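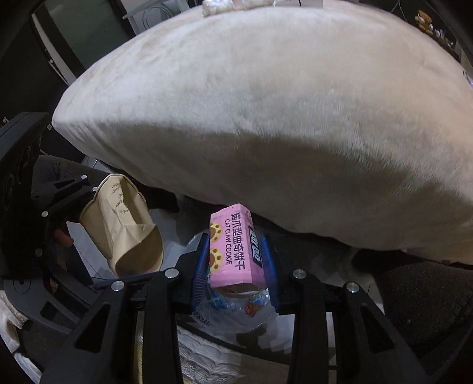

On Trial: The Somen Hand Gripper

Anyone who has tried to teach a robot to tidy a desk knows the robot is the easy part. The hard part is the desk. Ours at Prorkstead has snacks on it, and a cushion, and small plush things, so when Christodoulou offered us a Somen kit to try out, we skipped the wooden blocks that came in the case and went straight for the cookies.

The Somen is a hand-held gripper. You squeeze, the linkages close, and the camera records what the fingers are up to, so that a robot arm can later be shown how it's done by somebody who has picked things up before. The kit comes as a pair, one for each hand, with 2 sets of blue ribbed finger pads and a manual of 54 pages, five of which concern the carrying case.

First, the good news. The ribbed pads are a clear step up from the smooth ones on the older Enham set. A small box of cat claw cookies is glossy, a bit creased and narrower at one end, all of which used to mean chasing it across the table. With the Somen we got a hold on the sides at the first try, and the contents were still cookies afterward. Crinkly clear plastic remains a nuisance. The fingers manage it, but the glare makes for recordings that only their mother could love.

Now the grumbles. The trigger spring was set by someone with the forearms of a rock climber, and after an hour you will want a chair. Two-handed work in a tight spot also takes practice - the outer links swing wider than you expect, and they do meet. Alvar Backlund has logged nearly 2000 grasps on our trial pair and says his knuckles have adapted. The pivots are still snug, for what it's worth.

Christodoulou will lend a pair for two weeks to any member lab that asks before August. Sign up at the front desk by Fri 5 April if you want ours next. Bring your own cookies.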